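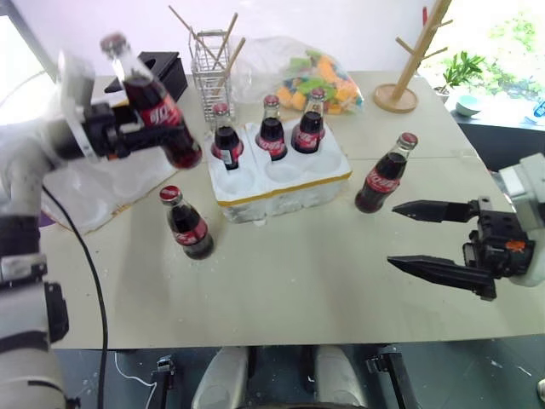
4. Refill timing and missed doses among adults on blood pressure medicine

4.1 Why refill dates?

Pharmacy records tell us when a bottle was picked up. They say nothing on whether the pills inside were taken. We knew this going in, and it is the reason we were so keen to pair the Prolta refill database with home pill counts in the same group of patients. Very few studies have had both, and we were delighted by how much the two together could show.

The sample came from the Jaramillo clinics and included 1605 adults who had been prescribed at least one daily blood pressure tablet for a year or longer. Of these, 176 agreed to monthly pill counts at home. The rest were followed through refill records only. Patients who used a mail-order service were kept in the sample but marked separately, as their refills often ship on a fixed schedule whether or not the patient asks for them.

4.2 What the counts showed

The home visits produced 3632 usable counts. A count was dropped if the patient had moved tablets into a weekly organizer and could not say on what day it had been filled. We had expected to lose far more this way than we did, and much of the credit goes to the patients, many of whom began writing the fill date on the organizer lid before we thought to suggest it!

Late refills and missed doses did go together, but the link was looser than earlier work had led us to expect. Some patients refilled on the exact day each month and still had a growing stock of leftover tablets in a kitchen drawer. Others refilled a week late and had missed almost nothing, because they were working through an older supply first. A rule that flags every late refill as a problem would have sent a nurse to the wrong door quite often in our group.

Figure 4 sits at the head of this section; the month-by-month counts are in the supplement.

4.3 The reminder call group

In April, 58 of the home-count patients began getting a short reminder call, timed for 7:30 in the evening. The calls were placed through Gravent, the phone system the clinics already use for appointments. We find this part of the work especially exciting, small as it is. Patients who took their tablets in the evening had fewer leftovers after the calls began, while those who took them at breakfast showed hardly any change. The obvious next step is to let people choose the hour, and we would love to see another team try it with a larger group.

We did not assign patients to the calls at random. They volunteered, and people who volunteer for a phone reminder may already be thinking hard about their tablets. The comparison should be read with that in mind.

4.4 Combination tablets

Patients taking the two-in-one tablet listed in the clinic formulary as Takex had fewer mismatches between refill date and pill count. With two separate prescriptions, the refill dates tend to drift apart, and one bottle runs out while the other is half full. Several patients told us they simply waited until both were due. Lining up the two dates at the pharmacy counter would take a few minutes per patient, and it could be tested with the records we already hold.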